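About Brinico

Brinico is a test shop for robot grippers, arms, cameras and controllers. Companies send us hardware, or ask us to buy it, and we report how it performs on bench tasks with ordinary objects. We do not sell hardware and we take no commission from those who do.

Benito Segura started the company after several years of integrating packing cells. Sumeya Woldemariam joined as test lead and wrote most of the procedures we still use. There are 11 of us now, on one floor of the old Witkowska building.

What we test

Most of our work is two-arm comparison. Both arms are mounted on the far edge of a plain brown table and fitted with parallel grippers. The objects are small household and office items. A desk lamp stays on the table in many of the series. It is an obstacle, and moving it changes the lighting that the cameras have to deal with.

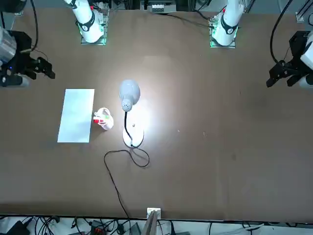

Two-arm bench with parallel grippers. Lamp right of center, white sheet and cup to its left.

A standard gripper report covers 605 grasp attempts per finger design. The extended report covers 2995. Attempts are logged with controller time stamps, and every failure is sorted by cause: missed approach, slip, collision or software stop. Customers receive the raw logs along with the tables.

Controllers are compared on the same arms, with the same fingers and the same object list. If a vendor asks for different settings, we run both sets and print both. Camera tests repeat one task under several lamp positions, with the exposure settings recorded for each run. 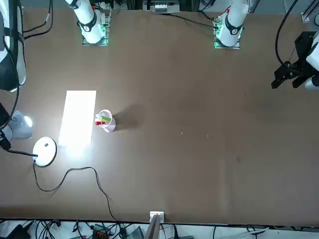 Lamp at the left side of the table, with markers in a cup beside the lit patch.

Pludum

Run records are kept in Pludum, our own logging software. It stores joint positions, gripper commands and video against a single clock. Version 2 added side-by-side playback of two runs. Customers can use the viewer free of charge for the length of a contract.

Working with us

Typical projects last from two weeks to three months. We need the mounting drawings, the controller manual and one spare set of fingers before a slot is confirmed. The Boltska finger series is booked through April. Bench visits are by appointment, mornings only.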